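Sohail Malik had the kettle on before I had my coat off, which I took as a good sign. He has run the packing room at Jaltora for 9 years, and when I asked him what had changed in that time he laughed and told me we would need a second pot of tea.

"When I started, the cutters were wherever the last fellow left them," he said. "In a coat pocket, on a windowsill, down the side of a crate. You'd spend the first part of every morning hunting. And I don't mind hunting for something once in a while, but every morning? With a truck due?"

Jaltora takes in goods for a handful of small firms, stores them, and sends them out again in the big wooden crates that Sohail talks about the way other people talk about their gardens. One of the longest-standing customers is Zendico, who sell lamps and mirrors, and whose June shipment is the one everybody plans their vacations around. Last year it came to 100 crates. Sohail remembers the very last one going out at twenty to seven in the evening, and he remembers what he had for supper afterward, too (lentils, and a great deal of bread).

I wanted to know about the wooden box, the one I had been told to ask about, and his face lit up.

"Ah, the box! Well, it's only a pen holder. It came from my brother-in-law's desk – he was clearing out and it was going in the trash. I brought it in for pencils. Then one day I dropped a cutter in it, just to have my hands free, and it stood up so nicely that I put another one beside it. The pencils have been homeless ever since."

It is small and square, with an open top, and it moves along with whoever is working. There is no proper workbench at that end of the room, so the lid of a crate does the job, and Sohail wouldn't have it any other way. A lid is flat, it is big, and it's already where the work is.

"People say, doesn't it get dirty? Of course it gets dirty! We step on them, we drag things over them. It's a crate. You wipe it if you're putting something nice down, and otherwise you get on with it."

The cutters themselves all have red handles, and that was a decision, arrived at after a long spell of gray ones that vanished into every shadow. Red shows up against wood, he says, and it shows up against the green tarps, which get heaped along the wall between jobs and will swallow anything you put near them.
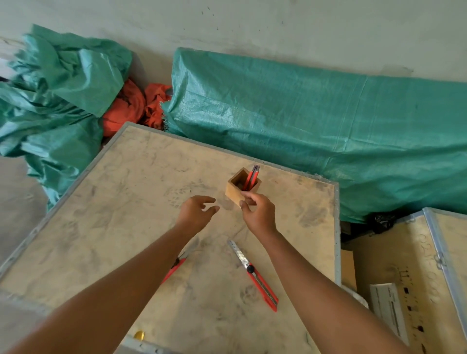
## "Blade in, then box"

The rule of the room is a short one, and Sohail says it to every new starter on the first day and then again on the second. When you stop cutting, slide the blade in. When you have finished with the cutter, stand it in the box. He learned the first half from an older packer at Cheema, where he worked as a young man, and he still has a thin white line across one thumb from the week before he learned it.

"A long blade lying on a board, you respect that," he said. "I'm not a nervous person, but I look for the blade before I look for the handle. I tell the young ones the same. Eyes first, then hand."

He is less strict about other things than I expected. Strips of cardboard can lie where they fall until the end of a job, so long as they aren't underfoot. Pencil marks on the crates are welcome, and he is fond of them – sums, measurements, a number somebody wanted to remember. He once found his own handwriting on a crate that had come back from Suvley, a measurement 2 inches off, and he has never quite forgiven himself for it.

We talked for a while about tarps, on which he has strong opinions. He likes them shaken out and folded in thirds on a Wednesday, when the afternoon is usually quiet, and he admits that this happens less often than he would like. Folding one takes two people who are on good terms. He and his wife folded one together at an open day, and he says it went better than their bedsheets at home.

Before I left I asked whether he would ever swap the little box for something made for the purpose, a rack on the wall, perhaps, with a slot for each cutter.

"We had a rack," he said. "Somebody at the office ordered it for $25 and we put it up by the door, very smart. But the door is over there and the work is over here, and you can't ask a tired man to cross the room forty times a day. It holds the gloves now, and it's a very good rack for gloves."

He walked me out past the crates, stopping twice on the way to straighten something, and wanted to know if I had far to drive.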